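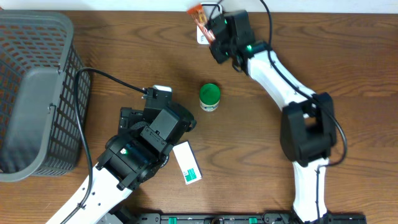
A basket, a jar with a green lid and a wrapped snack on a wooden tabletop.

Kiltdale Opens Sign-Up for Small Basket Program in Homes and Workplaces

Program will supply open-sided baskets and a short printed guide for clearing shared tables

KILTDALE, November – The Kiltdale Household Service today opened sign-up for the Small Basket Program, which will supply open-sided plastic baskets to homes, offices and community rooms in the Kiltdale area. The program is run together with Skemetti, a supplier of storage goods, and Cisholm, which manages shared buildings in the town. It is open to residents and to tenants of Cisholm buildings.

The program deals with one everyday task: clearing small items from a table that several people use. Snack packets, small jars, cards and similar goods tend to gather on kitchen and break room tables between meals. Under the program, each table is given a basket, and the people who use the table agree on what belongs in it and when it is to be emptied.

The opening follows a trial held earlier this year in Cisholm buildings and in private homes. A total of 1151 households and workplaces applied to take part. Those selected received a basket and a one-page guide, and were asked to keep a simple written record of how the basket was used. The Service read the records over the summer and has changed the guide in several places as a result.

"The records were plain and very useful," the Kiltdale Household Service said in a statement. "People wrote about where the basket stood, who emptied it and what was left at the bottom at the end of the week. Many asked for a smaller basket than the one we first sent. We have followed that advice."

Choice of basket

Baskets in the program have lattice sides and a folding handle. The open sides allow users to see what has been put inside, and crumbs can be shaken out over a sink or bin. The handle folds down so that a hand can reach in from above, and lifts up when the basket is to be carried to a cupboard.

Skemetti will supply the baskets in 2 sizes. The smaller is meant for a kitchen table or a single desk, and the larger for a break room or meeting room. Both may be washed by hand in warm water with ordinary dish soap. Participants may state a preference when they sign up, and baskets may be exchanged once during the program.

During the trial, some participants placed a cloth or paper liner in the basket to keep small packets from catching in the openings. Liners are not supplied, but the new guide includes a note on how to cut one from a paper bag.

Guide to clearing the table

The revised guide has been written for adults and older children and is printed on one side of a sheet. It sets out 4 steps:

Place the empty basket at one side of the table, with the handle down.

Put jars and other upright items in first, with lids closed, and stand them against the side.

Add wrapped snacks and other light items on top.

Lift the basket by the handle, take it to the cupboard or shelf, and put each item in its place.

The last step drew the most comment during the trial. In a number of homes, the basket was filled and then left in the cupboard with everything still in it. The guide now asks participants to return the basket to the table empty, so that it is ready for use the next time.

Opened food should not be placed in the basket unless it has been sealed. Items that need to be kept cold should go straight to the refrigerator. Glass jars may be carried in the basket, though the guide recommends that they be moved separately when the basket is already full.

Use in shared rooms

Cisholm will place baskets in the shared kitchens and break rooms of its Kiltdale buildings. Each will stand on or near the main table, with a copy of the guide on the wall. Tenants who do not wish to have a basket in their room may tell the building office, and it will be removed.

"Shared tables are a regular subject in the notes we receive from tenants," Cisholm said. "Most of those notes concern very small things – a jar without an owner, a packet left beside the sink. A basket and an agreed hour for emptying it have settled many of them."

Cisholm will ask that baskets in shared rooms be emptied at 5 p.m. on working days. Items left unclaimed will be moved to a marked shelf in the same room. The shelf will be cleared at the end of each month.

Printing and delivery

The printed guide has been prepared by Abou Zeid, a local design and print office, which also produced the record sheets used in the trial. The new version has larger type and fewer words. A version without pictures is available for those who prefer to copy it by hand or post it in a small space.

Baskets will be delivered together with the guide. Delivery to Cisholm buildings will come first, followed by private homes in the order in which sign-ups are received. Each household may request up to 2 baskets. There is no charge to households, and no record sheet is required, although participants are welcome to send comments in writing.

Participants who move out of the area may keep their baskets or return them to the Service. Returned baskets will be washed and passed on.

How to sign up

Sign-up forms are available at the front desk of the Kiltdale Household Service and at all Cisholm building offices in Kiltdale. Forms should give the address, the preferred basket size and the room in which the basket will be used. Households that took part in the trial do not need to sign up again unless they wish to exchange a basket.

About the Kiltdale Household Service

The Kiltdale Household Service provides printed advice and basic household goods to residents of the Kiltdale area. Its work covers storage, cleaning, laundry and the care of kitchens.

Media contact: Press Desk, Kiltdale Household Service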